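Setting out a packing bench in a small warehouse

I've moved the packing bench at our Ginport unit more often than I'd like to admit, so I thought I'd write down how I do it now. It works for any small unit with pallet racking down one side and a roller door at the end.

Start with the floor, and do it before you buy anything! Sweep it, then mark the bench in masking tape, full size. Leave a clear 2 metres behind it so a pallet truck can get past while someone's packing. Live with the tape for a day or two (Saturday is good, when it's quiet) and see what you trip over.

Next, the bench height. Stand up straight, bend your elbows, and set the top a bit below them. My colleague Afshin Mohammadi is much taller than me, so we went for adjustable legs and locked them with two bolts each side.

Now the shelf above. Cartons go at eye level, flat, on edge like records. Tape, labels and void fill go within arm's reach. Anything you use less than once a day goes somewhere else, and yes, that includes the big stapler.

We get through over 2,000 cartons in a busy March, and the spares live on the bottom beam of the racking, heaviest at floor level. Check the load notice on the end frame before you stack anything new up there.

Last job is small tools. Give them one tray, in a bright colour, and put it back in the same spot every night. Babak Mousavi at the Flelby unit paints an outline on the bench for his, which I keep meaning to copy. 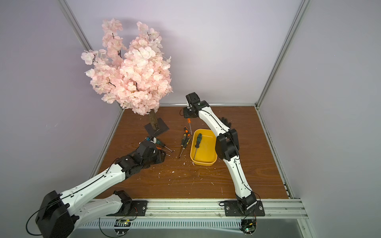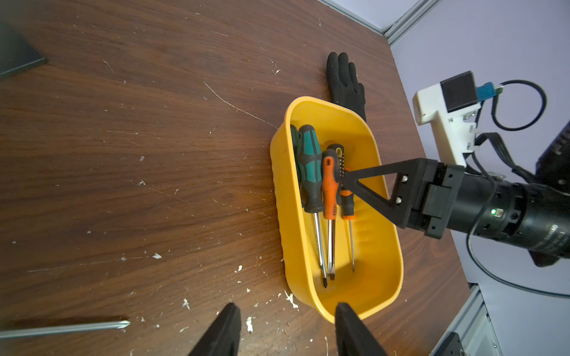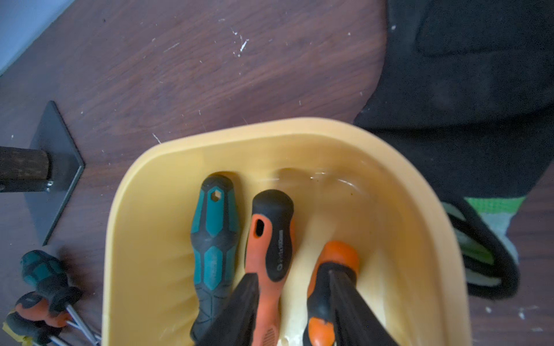
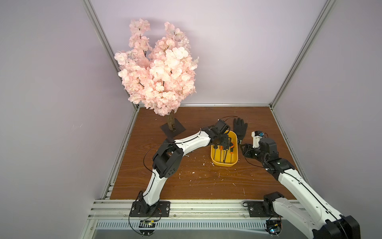
Second and third pictures: screwdrivers kept together in a yellow tray.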